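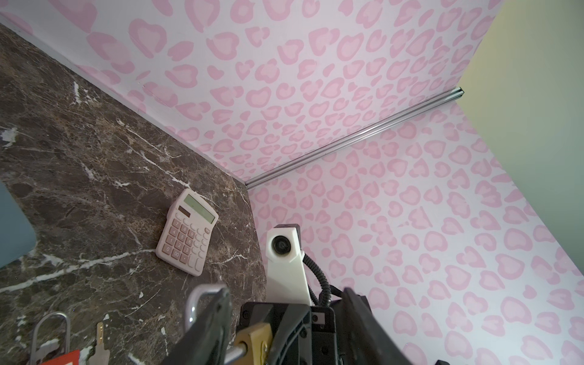

Lighthouse memoirs: is the new Hulholm edition worth it?

saltmarsh_reader
14/08/2026
Finished the Hulholm edition of The Keeper's Daughter at Stastuldale last night and I'm still thinking about it! It's her own account of growing up on the rock, with 28 of her letters at the back. Anyone else read it?

pennybun
Yes, and I loved the letters (the one about the goat!!) but the introduction is far too long. I skipped it and came back after.

old_clokis_fan
Can't agree there. Without the intro I'd have been lost by chapter 5. I've still got my old Clokis paperback, 342 pages and no notes at all, and half the family rows made no sense to me.

pennybun
Fair enough, but it gives away the shipwreck. I'd have been livid.

saltmarsh_reader
Oh, it does, doesn't it? I knew it was coming so it didn't bother me.

tidewrack
Did they keep the November diary? The Niskanen translation cut most of it and I thought that was the best bit of the whole book.

saltmarsh_reader
All in there, spelling mistakes included.

tidewrack
Right, ordering it tonight then.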